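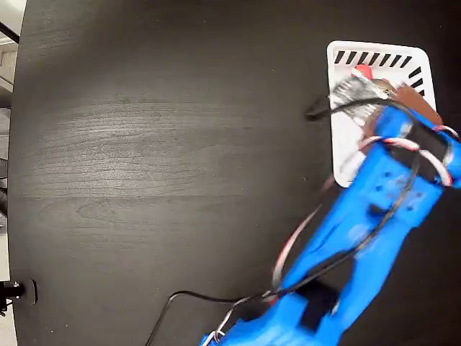
Stirkora Short Film Festival
@stirkorashorts

The selection for this year's Stirkora Short Film Festival has been completed. This thread sets out the programme, the screening arrangements and the terms on which films will be shown online. Filmmakers whose work was submitted have already been written to individually.

We received 204 films for the open call, which closed in January. Each was watched in full by at least two members of the selection panel. Where the two disagreed, the film went to the panel as a whole.

The panel was chaired by Jurgita Juška, who has edited short drama and documentary for many years and who programmed our late-night strand before taking on the wider selection. The festival thanks her and her colleagues for a great deal of careful viewing over the winter.

As in previous years, no score sheets were used. The panel keeps written notes on each title and these are held by the festival office. Entrants may ask for a summary of the notes on their own film. Requests should be sent by email and not by direct message, please.

The opening film is The Lamp Room, directed by Rimantas Ozoliņš. It concerns a night clerk at a railway hotel who begins to receive calls from a room that has been locked for a generation. It is a ghost story, though a restrained one, and it contains very little dialogue.

From the panel's notes: "The director trusts the corridor. Most of the film is a man deciding whether to walk down it. The sound is exact throughout and the last shot is held for longer than is comfortable, which we took to be the intention."

Mr Ozoliņš shot the film in Lūse, in a building that was due to be refitted shortly afterwards. He will introduce the screening and will take questions from the audience once it has finished.

The comedy programme is smaller than last year's. The panel received a good number of comic films but felt that many had been cut too loosely for their material. A joke that would have worked in a minute was often given three. We say this in the hope that it is of use to those preparing new work.

Among the comedies that were selected, we would draw attention to Minutes of the Previous Meeting, in which a parish council attempts to agree the wording of an apology and gradually forgets what the apology was for. It plays entirely in one room and is very well cast.

Also in this programme is Aunt on a Ladder. The title is a fair account of the plot.

The horror and uncanny strand returns after a year's absence. We were asked by several members of the audience why it had been dropped. The answer is that the panel did not find enough films of the right standard in that year, and preferred to leave the strand out than to fill it.

Three titles in the uncanny strand use a narrator. Voice-over is a device the panel approaches with some caution, as it is frequently added late to explain what the pictures have not. In these films it was plainly written first. The Well at Harrow End in particular would make a respectable radio play.

The Well at Harrow End carries a content note for scenes of confined spaces. Full content notes for every film are given in the printed programme and on the festival website, and a large-print copy is kept at the box office.

The documentary strand opens with Salt Road, a portrait of two sisters who drive a mobile library along the coast. Nothing dramatic takes place. The elder sister has strong views on the shelving of westerns, and the film is content to listen to them.

It is followed by What the River Board Knew, a piece of patient archive work on a flood and the correspondence that came before it. The director located a set of letters which had been misfiled under a neighbouring parish. Readings from those letters form most of the soundtrack.

Animation is shown as a single programme this year and has been moved to the larger auditorium. Last year's sessions were oversubscribed and a number of ticket holders were obliged to stand at the back. The festival apologised at the time and is glad to have been able to change the arrangement.

Families should note that the animation programme is not a children's programme. Several of the films are suitable for all ages but two are not. A separate morning screening for younger viewers will begin at 10.30am and has its own ticket. 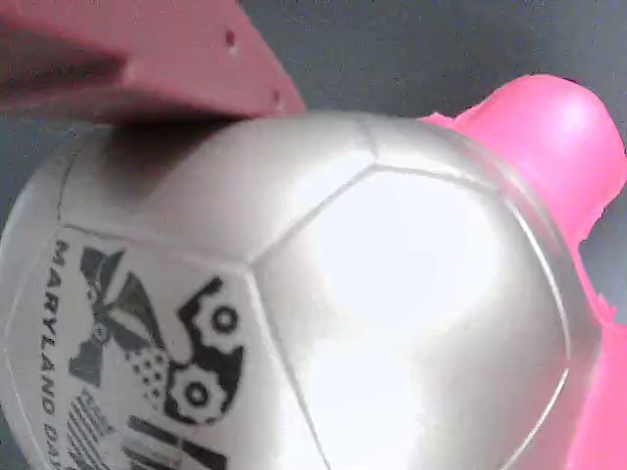
VENUES AND TICKETS

All public screenings will take place at the Sivville, which has been the festival's home since its second year. The building reopened in the autumn following repairs to the roof. Seating in the smaller auditorium has been replaced and the sightlines from the rear rows are considerably better.

Step-free access is by the side entrance on the car park side. The lift now serves both auditoriums and the café level. Patrons who require a wheelchair space are asked to book it by telephone, as these cannot at present be reserved through the website.

Every film will be shown with English captions. Introductions and discussions at the opening and closing screenings will have a British Sign Language interpreter. If you would like an interpreter at another session, please let the office know when you book and we will do our best to arrange it.

Single tickets are £5 for all programmes. The price has been held at last year's level. A festival pass is available from the box office and admits the holder to every session apart from the awards evening, for which a free ticket must still be collected.

Entrants whose films have been selected will receive a pass for themselves and one guest. Passes will be held at the desk in the foyer under the name given on the entry form. Kindly check that the name on the form is that of the person who will be attending. This caused some delay last year.

Latecomers will be admitted between films and not during them. With films of this length the wait is seldom a long one.

ONLINE VIEWING

For those unable to travel, a selection of the films will be made available through Udix. Not every filmmaker has agreed to online viewing, and the festival asks that this be respected. Premiere rules at other festivals differ a good deal and some directors would lose a later place by appearing online now.

Films on Udix will be released programme by programme, in the same order as at the Sivville, each on the morning after its public screening. They will remain available for 4 days. It will not be possible to download them.

Up to 1000 viewers may be admitted to each online programme. This limit forms part of our agreement with the filmmakers and we are not able to raise it. Pass holders do not need to register separately for online viewing but should sign in with the email address used when booking.

The Lamp Room will not be shown online at the director's request. Mr Ozoliņš has asked that it be seen in a dark room with the sound at the level he set, and we are happy to agree to this.

AWARDS

The jury for the awards is separate from the selection panel and its members are not told how the panel reached its decisions. Their names will be announced on this account once all travel has been confirmed.

There will be awards for fiction, documentary, animation and sound. The sound award is new. Ms Juška proposed it in her report to the board, in which she observed that the weakest part of most entries was the recording of speech, and that good work in this area was going without notice.

The audience award will again be decided by paper ballot. A slip will be handed to each person on entering the auditorium and should be placed in the box on leaving. Online viewers are not able to vote this year – the board will look at this again before the next call for entries.

FOR THOSE NOT SELECTED

A film that has not been selected may not be entered again in the same form. A film that has been substantially re-edited may be, and the panel will treat it as a new work. Please say on the form what has changed.

The selection panel will also hold an open session on the second afternoon at 2pm, in the café level meeting room. Ms Juška will speak on the opening minute of a short film, using extracts supplied with their makers' permission. Admission is free and no booking is required.

We are sometimes asked whether the festival favours films made with larger budgets. Entry forms do ask for the cost of production, but that page is removed before films are passed to the panel and is used only for our annual report.

The complete programme, with running times and content notes, may be read on the festival website. Printed copies can be collected from the Sivville, from Stirkora library and from the tourist office in Lūse.

Questions concerning tickets should be put to the box office. Questions concerning entries should be sent to the festival office, which is open until 4.30pm. Replies on this account may be slower than usual during the week of the festival.

A correction to the post above on the uncanny strand: The Well at Harrow End also carries a content note for flashing light. The website has been amended and a slip will be placed in the printed programme.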